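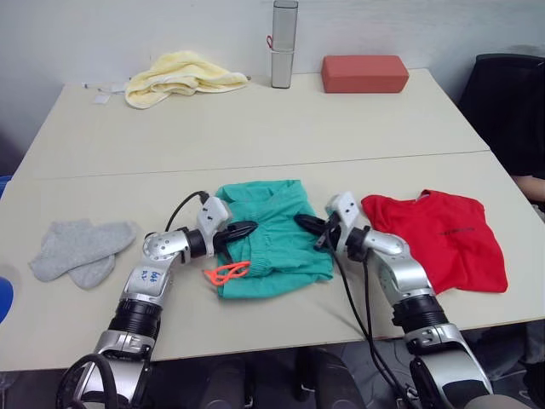 Subject: Re: [widaneck-press] Clothes coverage in the council race
From: Margaux Pons
To: widaneck-press list

On Thursday Yu-na Na wrote:

> I went back through our coverage of the Lernberg debate and I think
> we have a problem. The woman from the harbor ward wore a green Altano
> coat and got four paragraphs on it, including the price. The man
> sitting next to her wore a suit from Popescu that cost more than the
> coat did, and we never mentioned it. I only know the price of the suit
> because he told me himself while we were waiting for the sound check.
>
> Two readers wrote in to say we were mocking her. One wrote in to say
> we were giving her free advertising. I don't think we meant to do
> either one. But if the paper is going to write about clothes, we
> should have some kind of rule, and it should be written down before
> the June debate.
>
> Does anyone have the old style sheet? I remember a line in it about
> dress and appearance, but the copy I have stops at the section on
> courtesy titles.
>
> Yu-na

I have the old style sheet, or most of it. The line you remember is in the section on physical description. It says to leave out clothing unless it is "part of the news," and it doesn't say what that means. I think it was written for court reporting and then got copied over to politics.

On the coat, I edited that piece, so part of this is mine. The draft came in at 600 words and the coat was in the second paragraph. I moved it down but I didn't cut it. The reporter's argument was that people in the hall were talking about it, and they were. I was there and heard it twice on the stairs. But people were also talking about the parking, and we gave that one sentence.

I don't agree that we should drop clothes completely. The candidate who turned up at the flood meeting in rubber boots wanted us to notice the boots. His office sent out a photo of them before the meeting was over. If we had left them out we would have missed what he was doing. What we should have done, and didn't, was say that his office sent the photo. 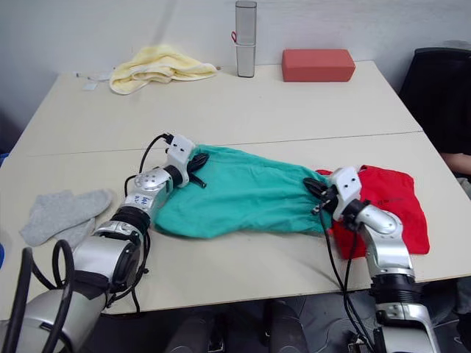
A green cloth held at its left end by a gripper.

So this is what I would put in the new sheet for now:

Clothes go in if the candidate or the campaign brings them up, or if there is a dispute over them that we would cover anyway.

If we give a price for one person, we check the price for everyone on the stage. If we can't get the others, no price runs.

No "stunned," "flaunted," "stepped out in" or "turned heads." This goes for the web headlines too, and those are where most of it happens. The headline on the Lernberg piece was changed after I signed off on it. I have asked the web desk who did that and haven't heard back.

Photo captions follow the same rule as the text. A color is fine if it helps the reader pick someone out of a group.

One more thing on the numbers. The coat story had 3,000 page views by the next morning and the piece on the school budget had a lot fewer. Somebody will bring that up at the desk meeting, so be ready for it. I would point out that the budget piece went up at midnight with no photo.

I can scan the pages I have. There are 12 of them and the last one is torn across the bottom, so if anyone at the Widaneck office has a clean copy, please send that instead. I would like to have a draft ready before we assign the June debate. Yu-na, can you take the section on captions? You know the photo desk better than I do.

Margaux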